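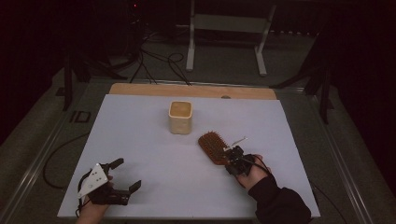
Ticket: Right gripper drops out during brush-in-cup task
Opened by: Pendengate student robotics project, bench 2
Status: open, workaround in place
Priority: they put High, I have moved it to Medium

Original report
We are recording demos for the end of term project. The task is to pick up the hairbrush and stand it in the cup. Left gripper is fine. Right gripper loses its position partway through and the recording jumps. Happens nearly every time. We think the tracking software is broken and would like to go back to the version from February.

First reply
Not rolling anything back on "nearly every time". Please run the same task with each hand, write down which runs jumped and attach the logs. Also tell me which cable is in which port on the Vutia box, because the sheet taped to the lid is from last year and I don't trust it.

Update from the team
Ports are as on the sheet. We checked. Logs attached. We did 100 runs with the right hand and it jumped in 41. Left hand, 100 runs, none. So it is the software.

Reply
How does that make it the software? Both grippers run the same software. If one hand fails and the other doesn't, I would look at what is different between the hands before blaming the thing they share.

Things I'd like ruled out, in this order:
1. Cable. Swap left and right at the gripper end only, leave the box end alone.
2. The gripper itself. Give the right one to the left hand.
3. Where the brush starts on the board.
4. Sleeves. Push them up. I have seen a dark cuff confuse this kit before, though I wouldn't put money on it this time.

Change one thing per batch. Last term someone changed three at once, it got better, and we still don't know why.

Update from the team
Did 1. Fault stayed with the right gripper. Did 2. Fault went away?? Right gripper in left hand is fine, left gripper in right hand jumps, though less often. Somebody on the Dauda forum says it is interference from the power supplies and we should wrap the cables in foil.

Reply
Please don't wrap anything in foil. If it were the supplies I'd expect the left hand to suffer as well, and it doesn't. That forum blames interference for everything including flat batteries.

What your result says to me is that the fault follows the side of the table and has little to do with the hardware you're holding. So do 3 now. Start the brush on the left of the cup and reach across for it with the right hand. Then put it back on the right with the handle towards you, the way you normally have it.

Update from the team
Brush on left, right hand reaching across: 2 jumps in 100. Brush back on the right: 38 in 100. Sleeves up made no difference that we could see.

Reply
Good, those are numbers I can use. I read through the log and the jumps bunch up at the moment the wrist turns to bring the handle upright over the cup. With the brush starting on the right you have to roll your hand a long way to get there. My guess is the marker plate is turned away from view for part of that roll and the tracker makes something up until it comes back. The gap in the log is between 200 and 400 milliseconds each time, which is about as long as the roll takes.

It is a guess. The Trulider manual claims the tracker copes with gaps of that length "without visible effect". I'd say the effect is fairly visible.

Workaround for now:
– Start the brush further left, or turn it so you don't need the big roll.
– Slow down over the cup.
– Throw out any recording with a gap over 200. Don't smooth it. The model will learn the smoothing.

Update from the team
Doing that. It does mean we lose part of what we have already. There were almost 3000 recordings in the folder and we haven't checked how many are bad. Can we keep the ones where the brush still ended up in the cup?

Reply
No. The brush being in the cup at the end tells you the person managed it. It tells you nothing about whether the recorded path is the path the hand took. Run the gap check over the whole folder and see what is left before anybody talks about training.

I'm also not convinced by the plan to have every demo start from the same spot, but that is one for your supervisor and not this ticket.

Still to do
– Gap check on the existing folder (team)
– Try a second view from the right-hand side and repeat the 100 runs (me, when the bench is free)
– New port sheet for the lid (whoever gets there first)

Leaving this open until the second view has been tried. Version stays as it is.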